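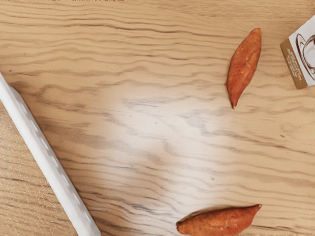

원목 상판의 마감은 도막형과 침투형 2가지로 나뉜다. 도막형은 표면에 막을 만들어 수분을 차단하고, 침투형은 오일이 섬유 사이로 들어가 굳는다. 광택은 조명 아래에서 위에서 내려다볼 때 가장 쉽게 판별된다. 물결 모양 나뭇결이 가로로 이어지는 상판의 가운데에 희끄무레한 반사가 생기면 그 부분의 결은 흐려지고 푸르스름한 회색 줄만 남는다. 조리대나 식탁처럼 결을 살리려는 면에는 무광을 권한다.

Tremell 공방의 Kanini Kaijage는 4월부터 침투형 오일의 재도장 주기를 기록하고 있다. 사용량이 많은 상판은 12주, 그 외에는 50주를 기준으로 잡았다. 도포 전에는 나뭇결 방향으로만 연마하고 분진을 제거한다. 오일은 얇게 펴 바른 뒤 남은 양을 닦아 낸다. 사용한 천은 자연 발화 위험이 있으므로 물에 적셔 밀폐 용기에 버린다.

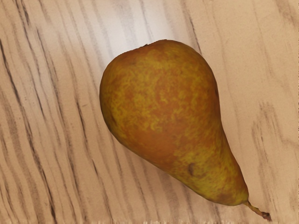
산성 얼룩은 별도로 다룬다. 과즙에 든 유기산과 당분은 마감이 얇아진 부위로 스며들어 변색을 남기며, 타닌이 많은 수종에서는 철분과 만나 검게 변하기도 한다. 서양배 하나를 밝은 갈색 나뭇결 위에 그대로 눕혀 두는 정도라면 껍질이 온전한 동안은 문제가 없으나, 자른 과일은 반드시 도마나 접시에 올린다. 과즙이 묻으면 젖은 천으로 닦고 곧바로 마른 천으로 물기를 제거한다. 변색이 남은 경우 해당 부위만 연마하면 색 차이가 생기므로 판재 한 장 단위로 작업한다.

재도장 기록지 양식은 Utivton 자료실에서 문서 번호 3902로 받을 수 있다. 수정 의견은 7월 28일까지 Dennis Mugo에게 보내면 된다.

공유 12 | 댓글 2
홈 | 소식 | 자료실 | 문의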